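Asnakech Beyene
Nov 22, 2020

A long one tonight, so get yourself a cup of something. A few of you asked how it's going at Juntunen now that the robot arms are in, and I kept promising to answer properly.

For anybody new: I work returns at the Plernville building. Small electronics come back, we sort them, test them, and send them on to Ploldale or to recycling. I've been at it since before we had chairs at the benches, if that tells you anything.

We got 2 arms in June. Management named the whole setup Orora, which sounds like a face cream to me, but fine. They pick up an item, turn it, show it to the camera and put it down in the right spot. Over and over, all shift long.
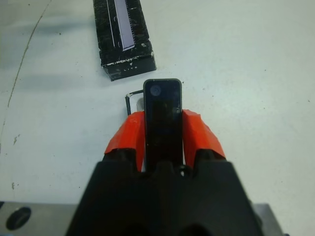 What changed first was my wrists. I used to go home and not be able to open a jar. My best day by hand was 386 pieces and I was so proud, and then I couldn't hold a fork at dinner (my daughter cut up my chicken for me, bless her).

These days I handle the odd ones, maybe the things with no label or a case somebody glued shut. It's slower and I like it more than I expected to. You get to think a little.

What I miss is the talking! Six of us used to stand elbow to elbow and gossip right through to lunch. Now we're spread out, and half the time I'm looking at a screen waiting for it to ask me a question.

Onni Tuominen had the bench next to mine for years. He went to the Ploldale side in the summer and says the work is all right, but the drive is long and he lost his evening hours. I don't want to tell this story and leave him out of it.

They gave each of us a $300 training bonus for learning the new system, and yes, I took it, and yes, it went straight into new tires.

So am I for it or against it? Ask me on a Monday and then ask me again on a Friday. I'd just like them to ask us before they order a third one.

Okay, bedtime. I'll answer replies tomorrow on my break.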